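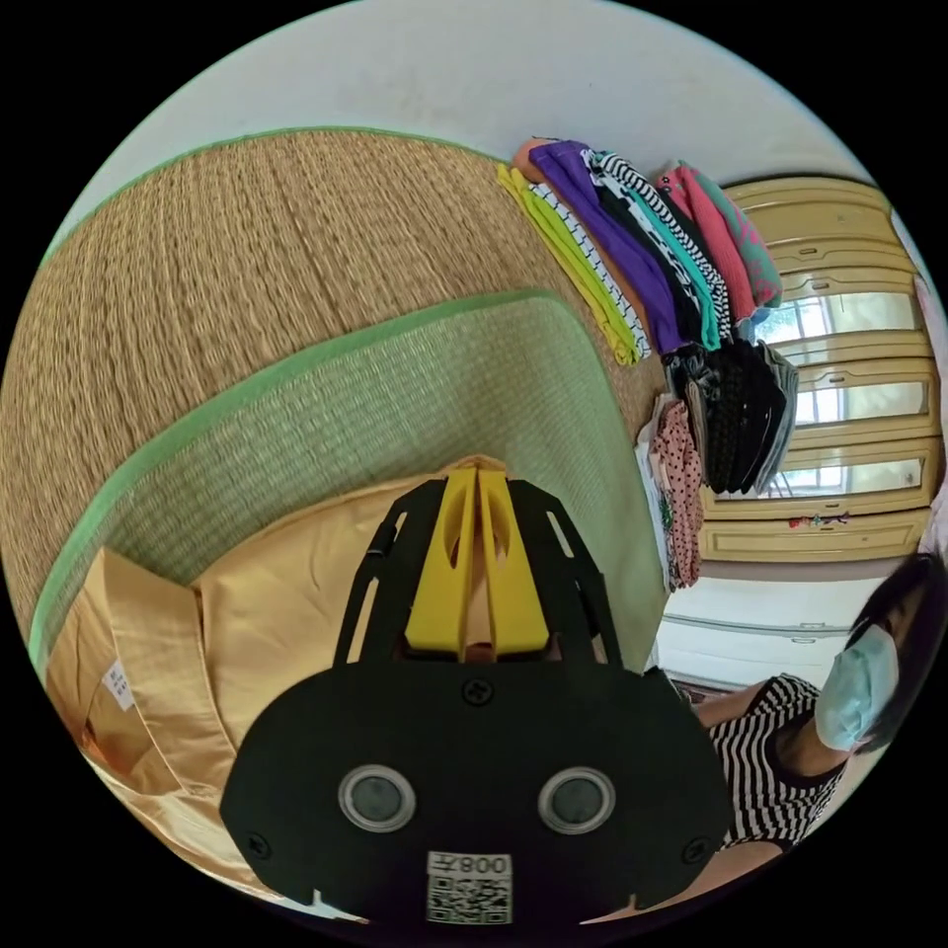

La pince à main Jallia se loue au mois, avec son étui et son chargeur. Elle sert à enregistrer des gestes de tri et de rangement du linge, que Gestton remet ensuite en forme pour l'apprentissage d'un bras robotisé. Les deux doigts jaunes sont ceux livrés d'origine. Ils conviennent aux chemises pliées comme celle à col pointu posée sur la natte verte, et aux vêtements rangés debout, en file contre un mur.

Combien coûte la location ?
179 euros par mois et par pince. La caution est de 704 euros, rendue au retour du matériel.

Combien d'enregistrements sont compris ?
2000 par mois. Au-delà, le traitement est facturé sur devis.

Faut-il déjà avoir un robot ?
Non. La pince se tient à la main et fonctionne seule. Le bras n'intervient qu'à l'entraînement, chez vous ou dans notre atelier.

Peut-on travailler au sol ?
Oui, sur natte, tapis ou parquet. Évitez seulement les tapis à poils longs, les fibres se prennent dans la charnière.

Les doigts se remplacent-ils ?
Oui, avec le tournevis fourni. La paire de rechange porte la référence 205. Refaites l'étalonnage après chaque changement, le menu le propose au démarrage.

Où trouver le numéro de ma pince ?
Sur l'étiquette blanche, à côté du code QR. Indiquez-le dans toute demande d'assistance.

Les personnes présentes sont-elles reconnaissables dans les fichiers ?
Elles peuvent l'être. Le floutage des visages est une option gratuite, à cocher avant l'envoi. L'accord écrit des participants reste à votre charge.

Qui contacter en cas de panne ?
Gordon Després pour le matériel, Kendra Doucette pour les fichiers et la facturation. L'assistance répond de 9 h à 17 h et ferme deux semaines en août.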